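4.3 Applying the finish coat

Read section 4.2 (Surface preparation) before starting. The instructions in this section apply to Leltis hardwax oil on solid timber tops. For veneered tops, see Appendix B.

Caution: Do not apply the finish below the minimum temperature printed on the tin, or to timber in direct sun.

1. Stir the tin with a flat paddle for 2 minutes. Do not shake. Matting agent settles at the bottom and must be fully lifted before any oil is poured.

2. Pour a small quantity into a clean tray. Do not work from the tin.

3. Load the applicator pad and wipe off the excess on the side of the tray.

4. Apply a thin coat along the grain, starting at the edge furthest from you. Keep a wet edge. Finish each length in one pass where possible.

5. Leave the coat for the absorption time given on the tin, then buff off all remaining oil with a dry, lint-free cloth. Change the cloth when it starts to drag.

6. Coat the end grain separately. End grain takes up more oil and usually needs a further application on the same day.

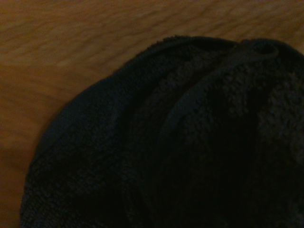

7. Allow the top to cure overnight with the windows open. Do not stack anything on it or cover it with plastic.

8. Check the surface under a low side light. Dull patches indicate areas that have absorbed the coat fully — these can be spot treated before the second coat.

9. Apply the second coat as in steps 3 to 6.

Note: Sanding between coats is not normally required. If the grain has raised, use the Vostum grey pad by hand, with light pressure, and vacuum the dust before recoating. Do not use a power sander at this stage.

Warning: Cloths and pads soaked in oil can self-heat and catch fire. Lay them flat outdoors to dry, or submerge them in water in a lidded metal bin. Never leave them bunched up or put them in household rubbish.

4.3.1 Curing and first use

The top may be used lightly after 60 hours. Keep standing water, hot pans and rubber feet off the surface until full cure. Wipe spills as they occur. Do not use spray cleaners during this period, including those labelled as suitable for timber.

Colour may deepen slightly as the oil cures — do not judge the final shade from a fresh coat.

Section revised July 3, 2020. A. Campos, Arroyo workshop.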